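A Morning at the Plarham Open Day

I'd been meaning to get to one of these for years, and this time I had a free morning, a full tank of gas and a friend who owed me a favor, so off we went to Plarham. 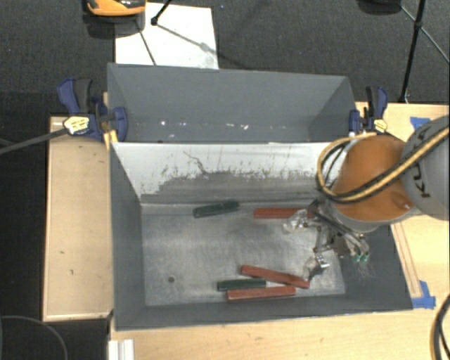

We parked in the wrong lot (follow the signs for Flanetti, not the ones for the loading docks, which send you around the whole block) and still made it in time for the first tour. They hand you a sticker and a pair of safety glasses that fit over regular glasses, sort of, and then you're in!

The first hall is sorting and bins, and I'll admit I spent way longer there than anyone else in our group. I love a good bin. The gray ones they use have sides that slope in toward the floor, so whatever you toss in slides down to the flat part, and the older ones have such a great worn look, all scuffed and silvery on the bottom with scratches everywhere. One had a back wall that was white up top and smeared gray down low, with a ragged line between the two like a tide mark. I asked our guide if they ever repaint them and got a laugh. I'm taking that as a no.

There were bars lying in that one, long skinny ones in red and dark green. Three red, two green, and one of the greens was a bit stubbier than the reds near it. My friend said they looked like giant crayons, and after that I couldn't see anything else. They don't get lined up or anything, they just lie at whatever angle they landed. I kept wanting to reach in and straighten the row near the front. Hands off, though, there's a yellow line on the floor and they're serious about it.

A kid in our group asked what the little round hole in the bin floor was for. The guide wasn't sure and said she'd find out, and then we got hustled along to the next hall, so if you know, please leave a comment. It's been bugging me ever since.

After that it was the Daher room, which is mostly shelving. I don't have much to say about shelving. It goes up very high, they told us there are 1000 labeled spots in there, and the labels are color coded by week. My friend took a picture of every single aisle for her garage project, so if her garage ends up looking like a warehouse, I was there when it started.

Then came the Nimow demo, where they let you pack a sample box against the clock. I got mine closed in 23 seconds and felt fantastic until the woman next to me did hers in 20 with a toddler on her hip. The trick is to put the longest pieces in first, along the side, and fill in from there. I'd started with the small stuff like an amateur.

Snacks were good! Coffee was free, the cinnamon rolls were 3 dollars and bigger than my hand, and there were plenty of places to sit. The restrooms are back by the entrance, so go before the tour, not halfway through it like I did.

They're doing another open day in August, and I hear they'll have the outdoor yard open too when the weather's warmer. Wear closed shoes, bring a sweater for the first hall, and get there early if you want a parking spot near the door.

Posted 14/01/2023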